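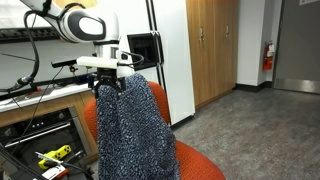
The knit in question, over the orange chair

How do I fold a chunky speckled knit so it stays folded?

Turberg
It's dark blue with paler flecks, it lives on the orange chair in our office kitchen, and every time I fold it, it slides off the seat like it has somewhere better to be. I've tried halves and I've tried thirds. I don't own a table big enough, so I'm folding on the seat itself.
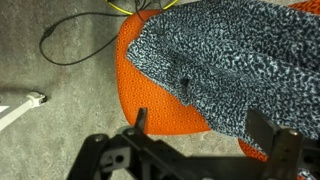
Rolling gave me a sausage with opinions. Is there a method, or do people with tidy chairs just buy thinner knits?

Flondow
Buy thinner knits.

Ferreira
Ignore Flondow, 94 percent of whose replies are four words or fewer. Your mistake is lifting it by one spot. A heavy knit bunches up and you end up folding a rope. Lay it flat first and smooth from the middle out.

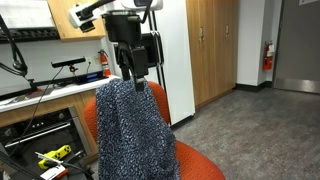 Then bring both sides in until it's narrower than the seat, and fold the bottom up in 2 goes. Put the fold toward you and the loose ends against the backrest. And don't hang it to get the creases out. I did that with one last November and now it fits a horse.
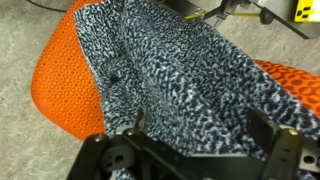 Varemach disagrees about the sides: fold top to bottom first, then in from the left and right, or a round seat will tip the whole thing onto the floor by lunch.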